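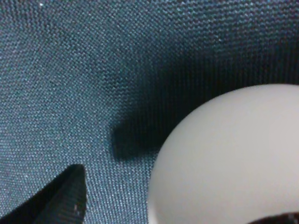
What is the difference between a grasp and a lift?

A grasp is finished when the fingers have stopped closing and the force reading stays steady. A lift begins only after this, when the arm moves upward and the object has to follow. In your log these are two separate columns, and you should never fill in the second one by guessing from the first.

This handout goes with unit 4 of the course, Handling Everyday Objects. Please read it before you come to the lab. The first part is about planning, the second part is about writing the log.

Planning the approach

Most student groups begin with the closing force. I ask you to begin with the direction. A vessel with a handle has a good side and a bad side, and the planner does not know this until you tell it. Draw the object from above, mark the handle, and then decide where the fingers will go. The handle is also a risk during transport, as it reaches farther out than the body does.
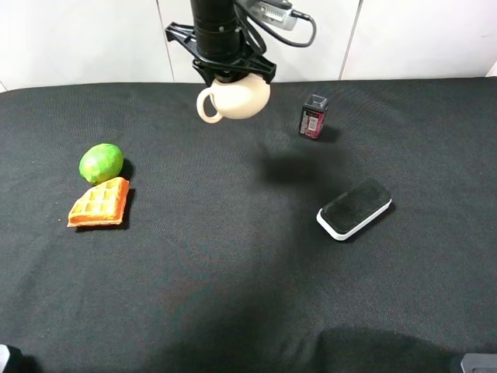 When the approach is chosen, write down three heights: the height for travel, the height for closing, and the height for release. The release height is the one that groups forget. In the Pirko software it is a separate field and its default value is zero, so the arm will try to press the object into the table if you leave it.

The speed limit for unit 4 is 100 millimeters per second. You may go slower. Groups who want to go faster must first show me their log from unit 3.

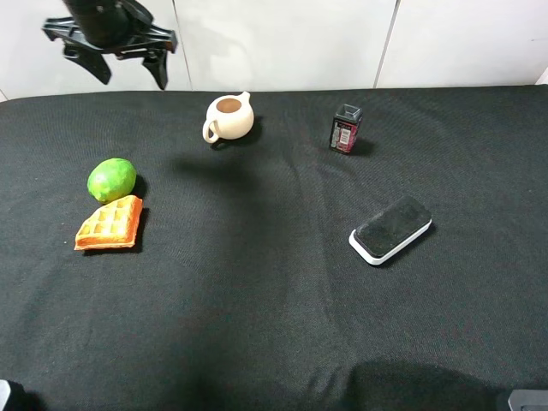 Lastcombe Robotics Teaching Lab — Department of Mechanical Engineering

Neighbors on the table

A table with one object is an easy table. In this unit there are always other objects, and moving one of them by accident is counted as an error even if the main task was done well. Before each run, compare the table with your starting sheet. Soft cloth makes this more difficult — a fold can turn a light object a little without any contact from the gripper.
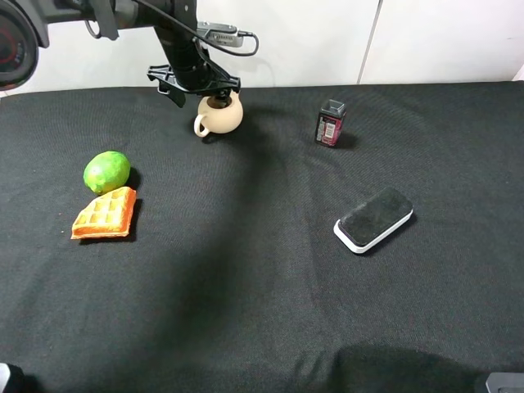
Figure 4. Teapot held by the gripper, with the other objects on the cloth.

Writing the log

Each run gets one line: run number, approach side, closing force, grasp, lift, release, remarks. Write the remarks in full sentences. "Bad" is not a remark. "The object turned in the fingers during the lift" is a remark, and your partner can do something with it.

Last year's groups left us 1,457 lines in the shared log, and you may use them for comparison. The lines from August were made with the older Ogunleye fingers, so please do not mix them with your own results.

Hand in your log and one page of discussion to Maxine Ruawai at the Bromlow office. Questions about the software can be sent to her too. If your group needs a second lab time, write your names on the sheet by the door.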